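Workshop tips for the bin-picking team
Haltbridge robotics club, tips page. Last changed 2020-11-21

These are the things we ended up repeating at club sessions while getting ready for the Stedetti picking contest in March. Most of them concern the bench and the bin. The programming notes are on a separate page.

Fixing the bin
Clamp it before you teach a single point. A bin that shifts a few millimetres will spoil an afternoon, and it shifts most when the gripper pushes a block against a wall. Two bar clamps at the rear corners are enough for ours. Put the handles where the arm does not travel, then run the whole path slowly to check.
Tighten by hand only. If the sheet metal starts to bow, back off half a turn.

Marking the table
Put tape on the bench at the corners of anything that has to go back to the same spot. Run it in two directions at each corner, so that it gives you both edges. Press it down with a ruler, and replace it when it lifts. Old tape leaves glue that takes white spirit and patience to remove.

Cables
Leave a loop at each joint and tie the bundle every hand's width or so. Move the arm to its furthest reach before you trim the last tie. A loop that looks generous at the home position can be tight with the wrist turned over.
Air line fittings work loose. Push each one in and tug it at the start of the session, and listen for hissing with the pump on.

Suction cups
Wipe the cups with a damp cloth, never with solvent. We buy the Dreko ones in bags and throw a cup away as soon as the lip is nicked. Painted blocks pick up dust from the bin floor, so wipe those too.

Lighting
Bare metal shines, and a bright patch on a sloping wall can be taken for the edge of a block. Move the lamp before you touch the camera settings. A sheet of tracing paper over the lamp helps – keep it well away from the bulb. Note the lamp position in the log with the exposure. Ours is set to 1000 for the grey bin and 700 for the white tray, and neither works well for the other.

Laying out the blocks
Start new members on a few blocks with clear gaps, then let them lie at odd angles. Blocks tight against a wall are the hard ones, and they should go into practice early. Dark green on grey metal is also harder for our camera than red, so use both colours.

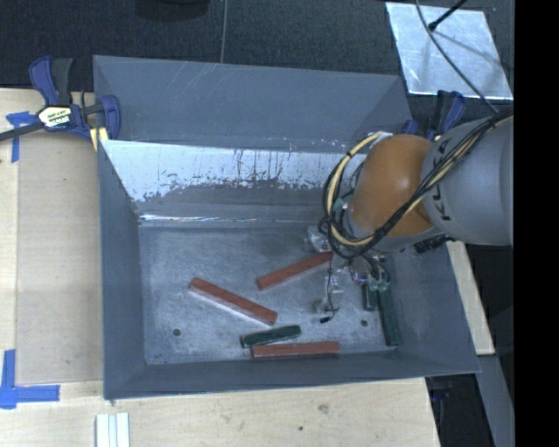 Vītola wrote in after trying the layout above: We had the same trouble with blocks along the walls. Our fix was to have the arm nudge the block towards the middle first and then look again. It adds time to every pick, but we got through 200 practice picks without stopping the arm by hand. Go gently with the nudge – ours was set too fast to begin with and we split a cup.

We have since added a slow nudge to our own routine. Keep it parallel to the wall for the first few tries, and stand by the stop button.

Packing up
Park the arm, switch off the air, then take off the clamps. Blocks go back in the box by colour. Sweep the bin out with a dry brush.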